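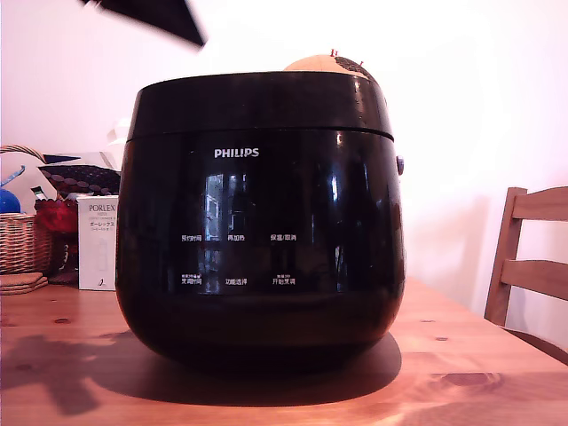 Fig. 1. The rice cooker on the kitchen table, lid closed

Making rice in the Hattar guest kitchen

1. Set the cooker on the table with the labels facing you. The two you'll want most are both on the right: 保温/取消 (keep warm/cancel) on top and 开始烹调 (start cooking) underneath.

2. Open the lid all the way, until it stands up by itself — please don't let go of it halfway, dear guests.

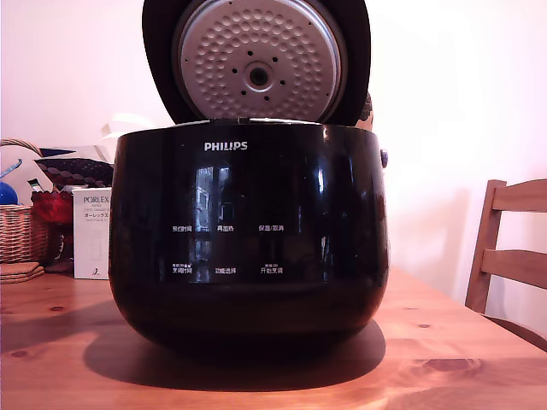 3. Lift out the pot and rinse your rice in it until you're happy with the water, then dry the outside well with a towel.

4. Put the pot back, close the lid and touch 开始烹调.

Note: Leftover rice from lunch is lovely again with 再加热 (reheat) and a spoonful of water.

Caution: Keep your face and hands away from the steam, and unplug the cooker before wiping it down. Any trouble, ask Yara Awwad — she's happy to come over.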